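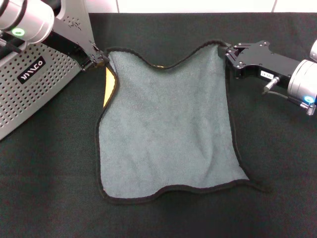

Capítulo 5
Telas, pliegues y superficies

¡Empieza uno de los capítulos más prácticos del libro! Hasta ahora hemos hablado de fibras y de tejidos en abstracto; a partir de esta página vamos a tocarlos, extenderlos y doblarlos. Una toalla de microfibra es una maestra excelente: pesa poco, se deforma con cualquier tirón y guarda en su superficie la huella de cada movimiento. Si se sujeta por dos esquinas, el borde superior se comba entre ambas (esa curva tiene mucha física dentro, y volveremos a ella en el apartado 5.3). Si una esquina se estira más que las otras, el cuadrado deja de serlo y el doblez siguiente saldrá torcido.

En los talleres de Skivadcombe, donde probamos estas actividades con 20 estudiantes, lo primero que sorprendía era cuánto cambia una tela según lo que tiene debajo. Un tejido mate y oscuro, casi negro, sobre una superficie blanca deja ver su contorno con una nitidez estupenda, mientras que las ondulaciones suaves del interior hay que buscarlas con paciencia, moviendo la cabeza para que la luz cambie.

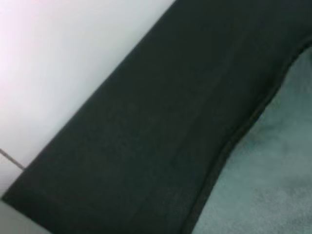
Océane Grewal propone alisar siempre desde el centro hacia los bordes, con la mano plana y sin apretar, y dice que quien empieza por una orilla acaba empujando la arruga de un lado a otro. Probad las dos maneras y anotad cuál os funciona mejor con cada tejido. ¡Hay sorpresas con el algodón grueso!

También conviene mirar el lugar de trabajo antes de sacar ninguna tela. Una superficie lisa y clara, de un gris pálido o blanca, refleja la luz en bandas suaves, y el rincón donde se encuentra con un panel vertical dibuja una línea recta muy útil: sirve de guía para alinear el primer borde.
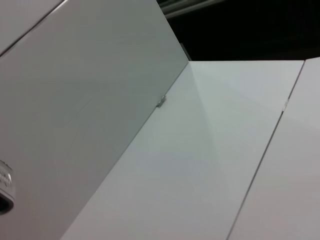 5.1 Antes de doblar: reconocer el derecho y el revés

Muchas toallas tienen una cara de cada color, gris y amarilla por ejemplo, y un ribete cosido que recorre todo el perímetro. Elegid una así para el primer ejercicio y extendedla con la cara gris hacia arriba. Cualquier asomo de amarillo en el borde indica un trozo de tela vuelto.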